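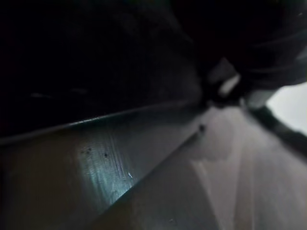 Wiping glossy panels without leaving new scratches

These tips are from our robotics club at Sadley, where the students are teaching a small arm to do cleaning jobs in the workshop and the kitchen corner. Most of them I learned by doing it wrong first. I write them down for the new members and for the parents who asked.

A shiny dark surface is the hardest one we tried. Fine parallel hairlines show up as soon as a coloured light reflects on it, and dust specks look bigger than they are. Before the arm goes near, please do these things by hand:

Blow off the grit with a rubber bulb. Do not use your mouth.
Fold a microfibre cloth in four, so you have a clean side to turn to.
Dampen it with plain water and one drop of dish soap.
Go in one direction only. Circles make the marks easier to see.

Cloth on a gripper

Wing-yan Lai had the idea to hold the cloth with two hair elastics instead of tape. Tape leaves glue on the fingers, and to remove the glue took us a whole afternoon with eucalyptus oil. Wrap the cloth past the fingertips and tuck the corners on the outside. No hard edge should touch the panel, even when the gripper is tilted.

Wash the cloths separately from the shop rags, in cold water, with no fabric softener. Bernice Sowah hangs them on a line over the sink. If one falls on the floor it goes to the rag bin, even if it looks clean.

Light for the wrist camera

Close to a dark surface, our small camera gives a dim and blurry picture. A desk lamp with a sheet of baking paper clipped in front helps quite a lot. Put the lamp to the side and low. When it stands behind the arm, the gripper throws its shadow exactly on the place you want to see. Keep the paper well away from the bulb and use only a LED one.

Clean the lens too. We forgot this for many weeks. A dry cotton bud is enough, and you should turn it as you go.

Where two surfaces meet

Dirt collects in the join between a glossy panel and a matte one, and the arm cannot reach it properly. Teodoro Yap finishes these places with a soft old toothbrush, always brushing away from the glossy side. Small holes and recesses we do with a wooden toothpick wrapped in a bit of damp cloth. Do not spray anything there, the liquid goes inside and stays.

Matte grey plastic is more forgiving, but it will become shiny if you rub one place too long. Use light pressure and move on. For greasy finger marks, add a little white vinegar to the water and try it first on the underside.

Before you go home

Switch off the arm, then take off the cloth, in this order. Put the hair elastics back in the jar with the red lid. If the arm pressed too hard or missed a corner, write it in the notebook with your name, so Ngan-ling Kuo can change the settings before the next session. The baking paper can be used again if it is not creased.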